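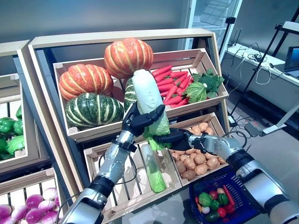 Napa cabbage, pumpkins, carrots and potatoes on the tiered stand. All of the vegetables are artificial.

The shop that never sells a carrot

By Bethel Adugna
Tuesday, July 2, 2024
4 min read
Print this article
E-mail this article

Hélder Teixeira has been making vegetables in Redden since he gave up sign painting. His workshop, Ivdale, supplies artificial produce to furniture showrooms, theatre companies, training kitchens and anyone else who needs a greengrocer's display that will look the same in November as it does today.

The catalogue runs to 96 items. Potatoes sell best. A customer setting up a stand will usually ask for pumpkins first, then find that the crates look half stocked and come back for a sack of potatoes to fill them.

"You can have one pumpkin," Teixeira says. "You can't have one potato. People look at it and wonder what happened to the rest."

The crates and the stand come from Sernach, a joinery on the other side of the river. They are light-coloured wood, stacked in tiers, with the upper crate angled toward the customer. Ilídio Carvalho, who runs the joinery, says the tilt took longer to settle than anything else. A steep crate shows off the produce but lets round things roll to the front. A flat one hides whatever is at the back.

The larger pieces go up top: orange pumpkins, striped green ones, broccoli, a round cabbage, and carrots laid in a pile with their tips all pointing the same way. Potatoes go underneath, heaped to the rim. Napa cabbage can go on either level, although Teixeira prefers it low, lying at an angle with the leafy end forward.

It is also the hardest item to make. The colour has to move from a creamy white to a light green without a visible line, and the outer leaves are ruffled and made to flare at the ends. Gonçalo Loureiro paints them in batches of 20 and rejects around 4 from each. The rejects sit on a shelf by the kettle, and some of them look perfectly good to a visitor.

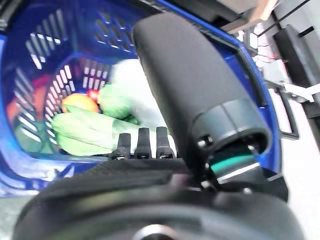 Inside the blue shopping basket, with a round orange fruit among the greens.

Baskets are a more recent part of the business. Customers who bought a stand kept asking what people were meant to carry things in, so Ivdale began offering a plastic shopping basket with slotted sides. Wicker was tried and dropped - it caught on the leaves.

A basket is harder on the stock than a crate. Things get dropped in, knocked together and tipped out again, and the paint goes first on the edges. Loureiro's advice is to put long items along the bottom and keep anything leafy on top. He touches up returned pieces at no charge in the first year.

Salvador Figueiredo, who bought a full stand for his cooking school at Jibrin, says his students still pick up the broccoli and smell it. He dusts the display with a soft paintbrush and washes the potatoes in the sink, in a colander, the way he would wash real ones. His next order is for more carrots.

Print this article
E-mail this article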